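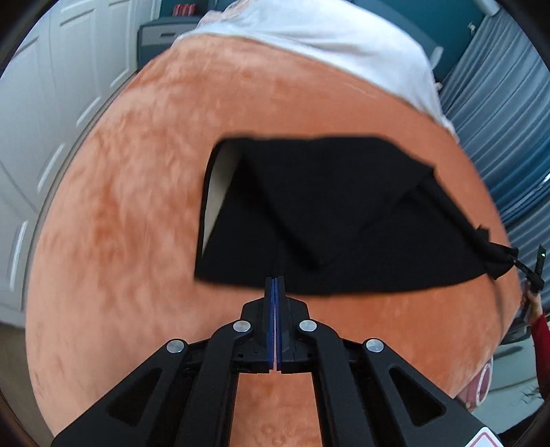
The Hetell in orange, with a black cloth folded on top of it.

Flulach Hetell Round Floor Cushion, large, orange
Reviewed by Verna Kincaid

I wanted a chair. What I bought was the Hetell, a big round plush thing that Flulach sells as "seating," and after 12 weeks I can report that I mostly fold laundry on it.

Start with the color. On the website it was a calm, grown-up rust. In my living room it is orange, and the short fuzzy pile goes lighter or darker depending on which way you last brushed it. Sit down, get up, and you have left a portrait of your own backside for the next visitor. My sister-in-law Darlene finds this hilarious. I now smooth it over with my forearm whenever the doorbell rings.

As a seat, it's fine for one episode of something. Two episodes and the middle has given up, and I'm sitting in a fuzzy orange soup bowl with my knees up by my ears. Getting out takes a roll to the left and some planning. Vernon, who is six foot three, tried it one time and has gone back to the couch.

As a folding surface, though, it's great! The pile has just enough grab that fabric stays where you lay it. Dark things show up so well against the orange that I can find a hem without hunting for my glasses, and a pale lining peeking out at a turned-back edge is obvious right away. On my old bedspread (navy, a mistake) black laundry simply vanished. Corners still bunch up if you get lazy, but I can't pin that on the cushion.

Now the bad news — lint. The plush sheds for the first couple of weeks, and black cotton is where all of it wants to live. Mine calmed down after I vacuumed it with the brush attachment. I'd still keep a roller handy. The cover does unzip, and it came out of a cold wash looking the same, but putting it back on took two adults and some language.

I paid $87. The Fikance one my neighbor has is firmer and better to sit on, but the cover is slick and a stack of T-shirts slides right off it.

Three and a half stars. Take off one if you were planning to sit down.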